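**Práctica 4. Memoria, procesador y todo lo que no debe forzarse**

Apuntes de taller. Se leen antes de entrar, aunque la experiencia de octubre invita a no hacerse ilusiones. Quien llegue sin leerlos podrá hacerlo de pie, junto a la puerta, mientras los demás trabajan.

## 4.1 Las piezas fuera de la caja

Los módulos de memoria y el procesador esperan en los soportes grises impresos, y a los soportes vuelven. No se dejan en el bolsillo, ni encima del móvil, ni «aquí un momentito». El procesador se coge por los cantos. El disipador metálico brilla mucho y todo el mundo quiere tocarlo; se ruega contención.

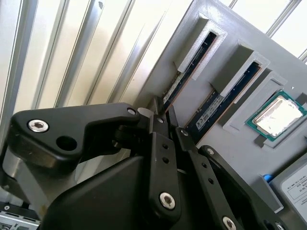 Cada módulo tiene una muesca en el borde de contactos, y esa muesca no está centrada. Los fabricantes la pusieron ahí para que sólo entre en una posición. Cada curso hay alguien que encuentra una segunda.

Antes de tocar nada:

- descargarse de electricidad estática (pulsera o chasis, a elegir);
- comprobar que el cable de corriente está desenchufado, mirando el enchufe y no al compañero;
- anotar en la hoja Tasten la etiqueta de cada módulo.

## 4.2 Zócalo y ranuras

Se empieza por el zócalo. La palanca se libera hacia fuera y hacia arriba, y después se abre el marco metálico. Con el marco abierto, los contactos quedan a la vista y a merced de cualquier destornillador que ande suelto. El triángulo del procesador se hace coincidir con la marca del zócalo y la pieza se posa por su propio peso. Si hay que empujar, hay que parar.

Las ranuras de memoria van después. Pestañas abiertas, módulo vertical, presión pareja en ambos extremos hasta oír el clic. Un solo clic es medio trabajo.
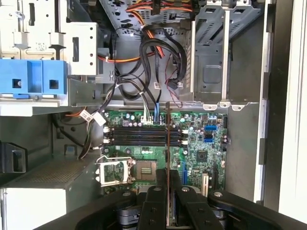
**Departamento de Sistemas y Mantenimiento · Taller Bråten**

Los cables de datos se apartan hacia un lado antes de meter la mano. No se desconectan «para ver mejor» salvo que se haya apuntado dónde iban. El año pasado dedicamos casi 30 minutos a devolver uno a su sitio, y Leif Halvorsen todavía lo menciona en las reuniones.

## 4.3 Carcasas, guías y tarjetas

El plástico azul suele señalar lo que está pensado para manipularse: pestillos, guías, cierres. Suele. El manual Flumitz, que tiene 2.482 párrafos numerados y ningún índice, dedica varios a las excepciones.

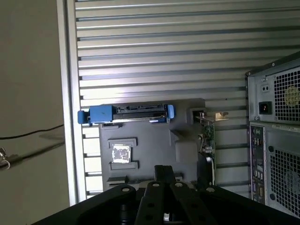 Las tarjetas de expansión se extraen tirando en línea recta, sin balanceo, y siempre después de soltar la sujeción del soporte metálico. Las piezas de plástico moldeado tampoco se arrancan: llevan encajes, y los encajes rotos no figuran en el presupuesto. Ante la duda, preguntad a Ronja Engström, que prefiere diez preguntas a un crujido.

## 4.4 Posición de trabajo

La torre se tumba sobre la mesa de perfiles, sin el panel lateral y con la placa mirando hacia arriba. Trabajar con ella de pie es posible y produce anécdotas. 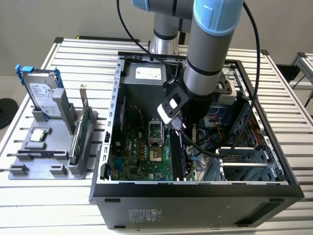
Los tornillos van a la bandeja Gelomach, nunca directamente a la mesa: las ranuras entre perfiles los aceptan con mucho gusto y no los devuelven.

**Entrega.** Hoja Tasten completa, con letra legible, antes de las 10. Se valora:

1. orden de montaje justificado;
2. estado del zócalo al terminar;
3. respuesta a esta cuestión: ¿por qué conviene montar la memoria antes de cerrar el cableado? («Porque lo pone en los apuntes» ya se aceptó una vez y no volverá a aceptarse.)

Para la práctica siguiente, traed destornillador de estrella. El del taller está prestado.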